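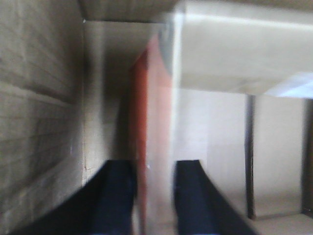 Brolladmont Picking Kit: Customer Support Desk

Home | Kits | Spares | FAQ | Contact
3 min read

What's in the kit?
Two-finger gripper, wrist camera, mount plate, cables, 14 bolts. No arm. You bring the arm.

Will it pick thin upright stuff, like a box standing on edge?
Yes, that's the main use. Fingers come in from both sides, so leave a gap each side. Tall and narrow is fine. Slow down for the last bit.

Wrist view is a blur when the arm moves. Broken?
No. Fast moves smear, esp. in dim shelves or inside cartons. Drop the speed to 125 on the pendant, or add a light. Still blurry at a standstill? Send us a clip.

Can the camera see the fingertips?
Should do, bottom of the view. If not, loosen the mount, tilt down, retighten. Don't force it.

Do I need to retrain for my own shelves?
Usually a bit. Over eight hours of your own runs is a decent start. The Sisisberg add-on has the recording software, sold seperately.

Spare fingers?
Part 2424, sold in pairs. Ships from Jindurport. Allow extra time in February, stock count.

Does it fit an older Urbańczyk arm?
Most of them. Check the bolt pattern frist, drawing is under Spares.

Returns?
Unused, in the box, with all the bolts please. Used fingers no.

Who do I ask if it's not on here?
Ourania Vrettos, support desk. Mornings best. Have your serial number ready.

Contact support | © Brolladmont | Back to top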